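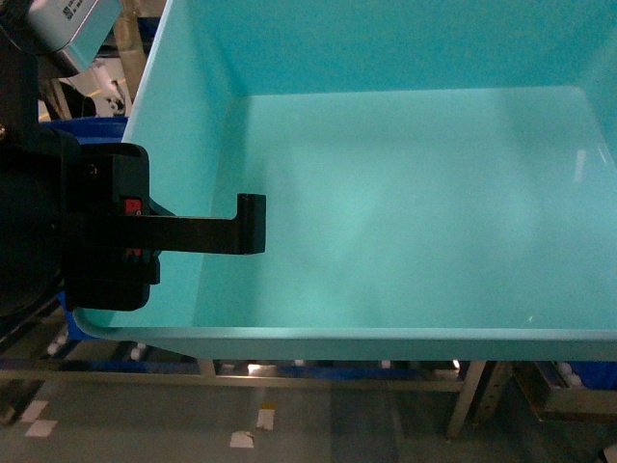

Turquoise bin with smooth interior, Gevska site visit.

Members of the regional packaging and reuse network visited the Gevska washing plant in November. The plant cleans reusable food crates for growers and grocery distributors and handles up to 4,000 crates per shift. Visitors followed the line from the receiving dock to the drying hall, where wash water is filtered and returned to the first rinse at 60 degrees Celsius.

Plant management also presented the deposit system operated with Nilo, under which crates are credited to the grower on return. Discussion centered on label residue and transport costs for smaller farms. The next visit will be to the Astura depot.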